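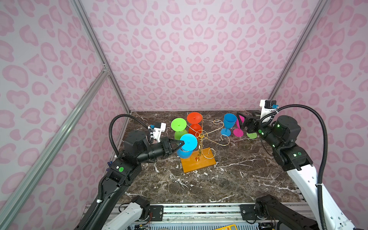

Gold stand, bright cups

OK quick one, I have to be out the door in a bit. We drove to Golon and back. 2,122 miles on the clock, most of it two-lane, and I'd do it again tomorow if my back would let me.

Left at 5 a.m. with a thermos and no plan past lunch. Sowa first — good pie, terrible gas station, one pump working. Then the long flat part. Radio gone by mid morning. I sang. Sorry to the passenger seat.

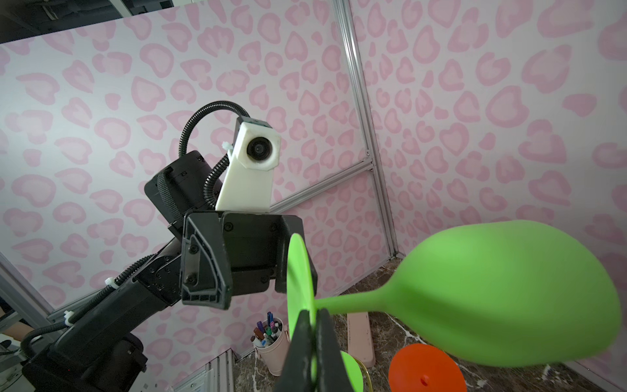
A reader wrote in after my last post to say that the Sowa road is fine in daylight but you should never try it after dark, too many deer, and to fill up before the bridge no matter what the gauge says. Good advice. I ignored half of it. Two deer, big ones, just standing there like they paid for the road.

Motel that night was $332 for two nights, which is robbery, but the shower was great and they had real toast. Slept like a brick.

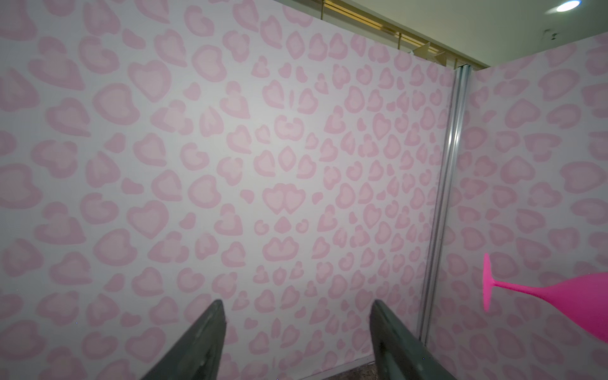 PIMIA, June

Windy. Stopped for coffee, stayed till supper. There's a river walk behind the main street and a used book store called Cluken, all westerns and cookbooks. Bought both kinds. The road north was closed so I went the long way, gravel, dust in everything. Still finding it in my socks.

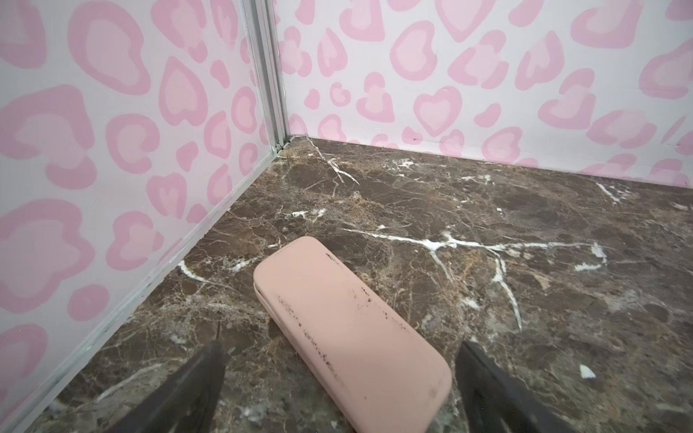 Marnie

Things I'd do diferent: more water, better pillow, less beef jerky. Leave later. Will put the route up when I find the notebook, think it's under the seat. Gotta run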